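Sustano Arm, two months in: can it do a chore yet?

Posted 12 April 2019 by Jae-hoon Ham

I've had the Sustano on my workbench in Flaststead since it cleared customs, and my wife has stopped asking when it will do the dishes. She now asks when it will be leaving.

Clevach, who make it, sell it as a helper for "light domestic and bench work." I took them at their word and drew up 4 jobs: fold a dish towel, put screws in a tray, move a boxed part from one end of the bench to the other, and wipe up a spill. I gave it 30 tries at each. You need the Noh software to run any of this, and that's a separate license, 400 dollars a year, which the brochure mentions in the kind of type usually saved for side effects.

Moving boxes went best. It managed 22 out of 30, provided the box sat square to the arm. Turn the box a little and the thing would poke at it like a man checking whether a dog is asleep.

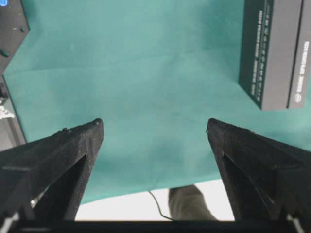 The wrist camera's view: green cloth between the fingers, gray box off to the upper right.

The fingers themselves I like. They're light, they have a hollow triangle shape, and the tips angle in toward each other. They open wide enough for most things on my bench. Thin things are another matter. Screws got picked up 9 times, and twice it brought along a bit of tablecloth as well.

The towel was a disaster. A person finds the corner of a towel without thinking. The Sustano thinks about it for most of a minute, pinches the middle, lifts, and puts down something you'd expect to find under a teenager's bed. I stopped counting half-folds as folds in March, and the score dropped to 2.

Wiping was fine if you don't mind which part of the table gets wiped.

Setup took an evening. The manual is decent up to calibration, then it starts referring to a menu my version doesn't have. Support wrote back the next day with the right one.

For a small shop that moves the same box all day, I'd say borrow one first. For the house, buy a second dish rack.

Rating: 2 out of 5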